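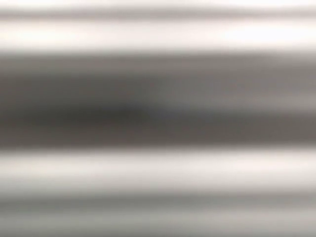 Jean Tapley
Blogger and part-time bookkeeper, Wudcombe

Posted August 2020

Drying out the back bedroom

The back bedroom is dry. I can write that now without touching the wall first. A few people have asked how I got there after I complained about it for most of last winter, so I'm putting it all down in one place, mistakes included.

The house is an end terrace, the last one before the lane. The back bedroom has two outside walls, one facing north and one facing the neighbours' yard. It was my sewing room when I moved in and then slowly turned into the room where things went when there was no other place for them. I put a wardrobe across the north wall and didn't move it for four years. That was the first mistake.

In November I went to get a winter coat out and found the back of it had a bloom on it. The wardrobe had it too, all down the back panel. Behind that the wallpaper had come away from the wall at the bottom and gone soft. The smell when I pulled the wardrobe out was like the inside of an old tent.

I did what most people do and bought a spray. It smelled of swimming pools and cleaned the wall up nicely, and the mould was back before Christmas. I sprayed it again. It came back again. I did buy some of those little tubs of crystals as well, and they filled up with water, which was satisfying to look at but made no difference to the wall.

Then I had a man round from one of the firms that advertise free damp surveys. He put a meter on the wall, the meter beeped, and he said I had rising damp. This was a first floor bedroom. I said so. He said it could travel. The quote came by email that evening and I won't repeat it. I have nothing against builders, but if the survey is free, you should ask yourself what the firm makes its money from.

The second opinion cost me £205 and was the best money I spent on the whole business. It was from Kondov, who do surveys only and don't sell any of the treatments. The surveyor was here all morning. He went up in the loft, walked round the outside with binoculars, ran every tap and asked me where I dried my washing. I dried it in the back bedroom. He wrote that down.

His report ran to 16 pages, and a good part of it was about things I hadn't asked about, like the state of the chimney. The part that mattered was short. There were two causes. The gutter joint above the north wall had gone and was letting rain down the face of the brick, and the room had no way of getting rid of its own moisture. The vent had been papered over by somebody before me. I had been hanging wet sheets in a cold, sealed room with a wardrobe flat against the coldest wall.

The gutter was the easy part. A local roofer did it in under an hour. While he was up there he pulled out a tennis ball and a good deal of moss. After that I had to wait for the wall to dry, and I was not prepared for how long that takes. The surveyor had told me months and I had heard weeks.

I opened the vent myself with a Stanley knife. You could feel the outline of it under the paper once you knew to look. The cover was thick with old gloss paint, so I took it off, scraped it in the kitchen sink and put it back. I also took the chance to strip the paper from the whole of that wall. Underneath was another paper, brown and orange, and under that a green distemper that came off on my hands.

I bought a dehumidifier, a Heltex, second-hand from a woman on the other side of Wudcombe who was moving to a flat. It's noisy and the tank is awkward to lift out without slopping. I ran it with the door shut and emptied it morning and night through January and February. By April it was only filling every few days. I kept a note of this on the back of an envelope, which I have lost.

Then spring happened as it did for everyone and I was at home all day, with the back bedroom as the only place to put a desk. So I had a good reason to get on with it. The plaster at the bottom of the wall had blown and I hacked that off and patched it. My plastering is not good. It is flat if you stand by the door.

For paint I used Rocha, the breathable kind, in the colour they call Oatcake. It goes on thin and you think you have wasted your money, then it dries and it's fine. It needed three coats over the patch. I would say don't use a kitchen and bathroom paint in a room like this. I had that on my list until the report told me it would only hold the water in the wall.

What I do differently now:

The washing goes outside, or on a rack in the bathroom with the window open and the door shut.

No furniture touches an outside wall. The wardrobe went to the tip and I have a rail on the inside wall. I own fewer clothes than I did, having thrown a lot of them out.

The radiator stays on low in winter. I used to turn it off to save money in a room I didn't use. I haven't worked out whether I saved anything, but I doubt it would have covered the coat.

I go out and look at the gutter when it's raining. You can't tell anything about a gutter on a dry day. I stand in the lane in my mac and look up at it, and the neighbours have got used to me.

The real test will be this winter, and I'll put up another post when I've been through it. I still have the chimney to deal with. The report says the pointing is poor on the weather side, and the roofer agreed when I asked him, so that is the next thing to save up for. The dehumidifier is in the cupboard under the stairs with its tank empty.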